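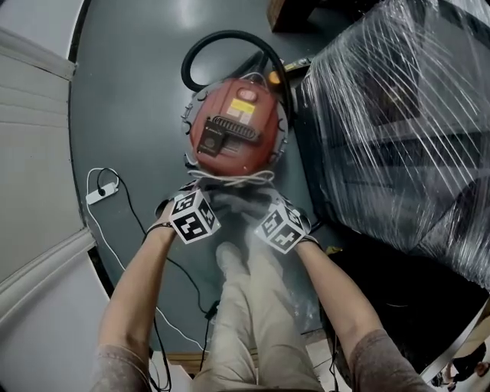

Canister vacuum, red housing, both hands on the lower part of the body. Power cord in loose coils around the base.

# Uzor Floor Care Set

Uzor is a set of short recordings of people doing ordinary floor care indoors: getting a canister vacuum out, plugging it in, vacuuming, emptying it and putting it away. It was put together by the household tasks group at Girora and is kept by Oluwatosin Omoregie and Abimbola Garba.

This file covers what the set contains, how it is labeled and what we know is wrong with it.

## Contents

- 195 recordings, one person in each
- 61 of those include the full job from setup to storage
- The rest cover one or two stages only
- Canister vacuums only. Uprights and stick models were left out of this version
- No sound

Each recording has a plain text file next to it with the same name. The text file lists the stages in order, with start and end times in seconds, and a notes line that may be empty.

## Stages

`fetch` The vacuum is carried, rolled or dragged to where it will be used.

`cord_out` The power cord is unwound or pulled out. On machines with a cord wrapped around the body, this stage starts when the first coil is lifted and ends when the plug is in. If a power strip is used, plugging into the strip counts as the end.

`hose` The hose is attached, turned or untangled. Many recordings have more than one of these.

`vacuum` Cleaning the floor. Moving a chair or picking up a rug corner is part of this stage and does not get its own label.

`open` Releasing the clips around the rim and lifting the top. Used only for machines that open this way.

`empty` Tipping out the container or changing the bag.

`close` Top back on, clips down.

`cord_in` Winding the cord.

`store` Hose looped or hung, machine put back where it lives.

The `open` and `close` labels were added late, at Ibrahim Ibrahim's request. Before that both were lumped in with `empty`. All files have been relabeled, but if you kept an old copy of the text files, throw it out.

## Where it was recorded

Most of the work was done in homes and in two small offices in the Plusulero building. Floors are hard floor or low carpet. We did not clean up beforehand, so cords, power strips, tools and shoes are on the floor in many recordings. People were told to work the way they would at home and were not given an order to follow. That is why some wind the cord before emptying and some do it last.

People worked sitting, kneeling or standing as they liked. Opening and cord winding were often done sitting on the floor with the vacuum between or in front of the legs.

## Labeling rules that caused trouble

1. A hand resting on the machine is not a stage. Wait until something moves.
2. If a person stops in the middle of winding to fix a twist in the cord, keep it as one `cord_in`.
3. Cord wound loosely still counts as wound. We do not grade how neat it is.
4. Lifting the whole vacuum by its body to shift it a few inches is not `fetch`. Leave it unlabeled.
5. If one clip is stuck and the person goes back to it later, `open` runs until the top is off.

Chukwuemeka Adebisi checked 50 recordings against these rules after the first pass. Most of the fixes were to rule 4. The corrected times are in this version, and the original times are not included.

## Known problems

- `empty` is short on examples. Many people decided the container was not full enough to bother with.
- Bagged machines are rare. Do not use the set to compare bagged with bagless.
- Dust on dark floors is hard to make out. There is no label for whether the floor ended up clean, and we suggest not adding one from the recordings alone.
- Hose color is missing from the notes for the Monday sessions.
- Three text files have a `hose` stage that overlaps `vacuum` by a second or two. We left them as they are.

## Getting the files

The set is split into archives of up to 200 MB each. Unpack all of them into the same folder before running the index script, or it will stop at the first missing file. The index is written as `mindlow_index.csv` because it uses the Mindlow column layout. Renaming it is fine.

## Changes planned

Ettore Fiore is collecting more bag changes. Attachments (crevice tool, brush head, extension tube) may get their own labels if we can agree on names for them. Stairs are a separate job and will not be added here.

Report wrong times or missing text files to Abimbola Garba, with the recording name and the stage.

Last updated: June

14 comments · 9 shares

© Girora household tasks group | Contact | Back to top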